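# Two grippers, one glossy floor

The Fulteck two-finger gripper and the Leung three-finger gripper cost nearly the same, bolt to the same wrist plate and claim the same payload. Vutus, which builds mobile manipulators for household work, had to choose one before ordering parts for its next legged base. It ran the comparison in simulation first.

Ernő Borbély set up the trials in October. Each gripper got 70 pick attempts per object class under the same Kiltotine controller, with identical arm gains and approach speed. The only change between runs was the gripper model and its closing profile.

Camera placement took longer than expected. The downward camera had to find small objects against wood grain, and floor glare was the main source of false detections. Borbély left the reflections switched on. A matte floor would have raised both scores and told the team little about real houses. 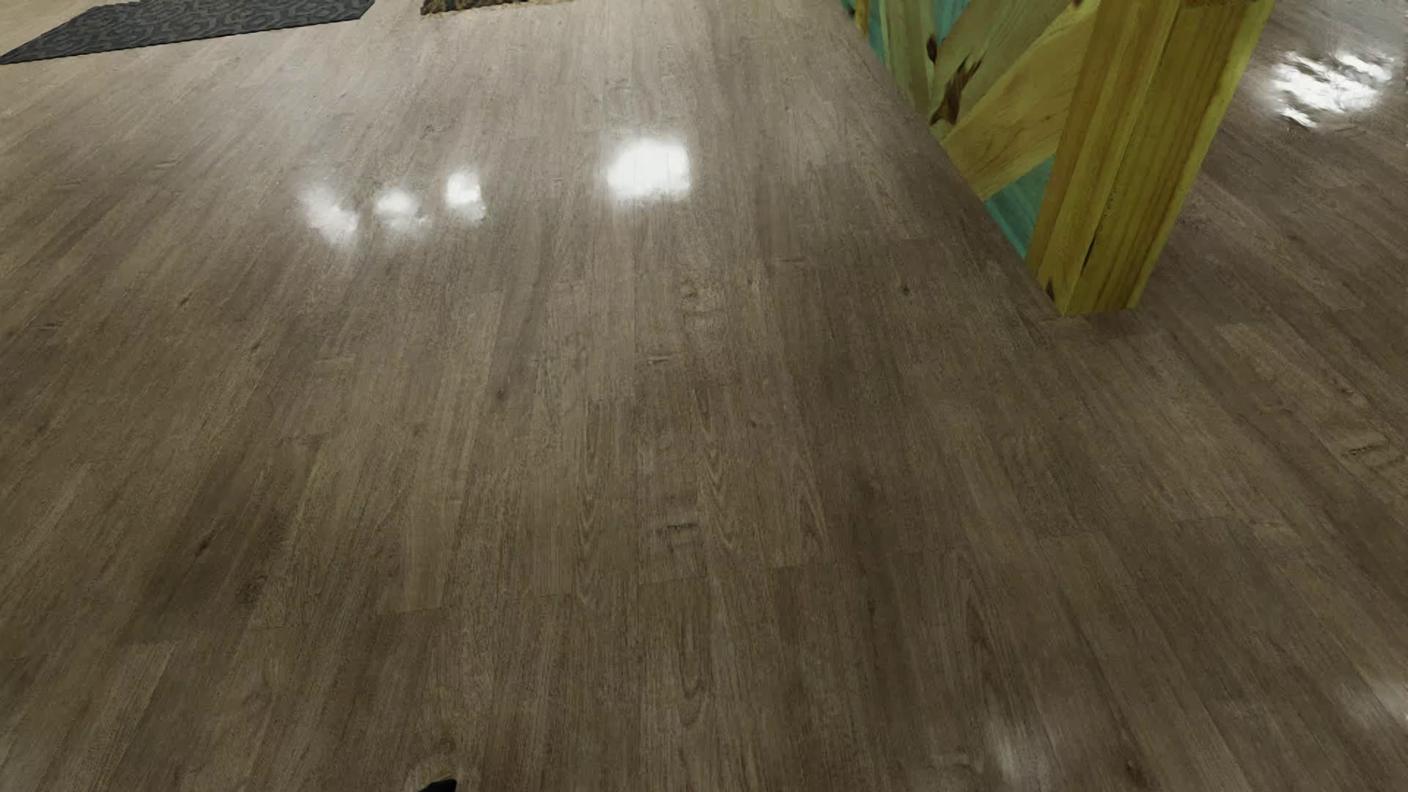
*Downward view in the simulated house: plank floor with reflections, the edges of two floor coverings, and a wooden post beside a panel with teal sections.*

On the bare boards the Leung gripper completed 59 of 70 picks with the small-block set. The Fulteck gripper dropped 11 blocks after contact and missed 15 outright, for 44 completed picks. Most of the misses were yaw errors: two fingers need the wrist lined up with the block, and the pose estimate drifted when a highlight overlapped an edge.

Thin objects reversed the order. The Leung fingers close toward a common center and tend to push a flat card away before they grip it. The Fulteck pads slid under one edge and held. Borbély reran this class with a slower closing profile - the gap narrowed but did not close.

Contact on rugs remains the weak point of the test. The simulator treats a rug as a rigid surface with higher friction, so a fingertip cannot sink into it or catch on a loop. Scores for objects on rugs were logged but left out of the ranking.

Vutus has ordered one of each gripper for bench work. The first hardware runs will use the thin-object set, with a force sensor at the wrist and the same camera angle as in simulation.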